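Home | Stories | Travel Tales | About

The Shop Past Gate 29

17 June 2023, by the editor of the Saturday page

The gift shop at Tawhiri airport sold tea towels, fudge and little tin ferries, and the woman behind the till had sold them for so long that she could tell a delayed passenger by the way he picked up a snow globe. The flight to Drelline was 90 minutes late, and in they all came, sighing.
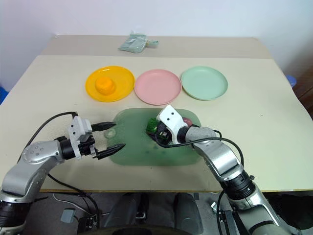 What did she sell most of on a bad night?

Fudge, always the fudge, and after that the postcards of places people hadn't had time to visit.

An old man in a good coat wanted something for his granddaughter, and he went round the shelves twice — slowly, as if the fudge might change its mind.
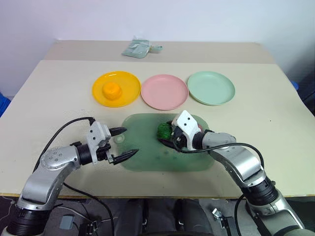

The old man settled at last on a tin ferry, and she wrapped it as carefully as if it were going to a palace. He told her that his granddaughter laid the table for him every Sunday, a yellow-orange plate next to a pink one, and would not hear of any others. She put in a bar of fudge and forgot to charge him for it.

Then they called the flight, and the shop emptied all at once. 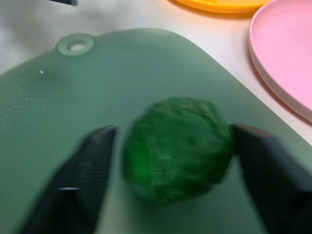 After the Last Call

She found his glove by the postcards, and she ran the whole way to the gate with it, past 60 empty seats, and he was still there, waving.

Contact us | © The Plollance Reader | Back to top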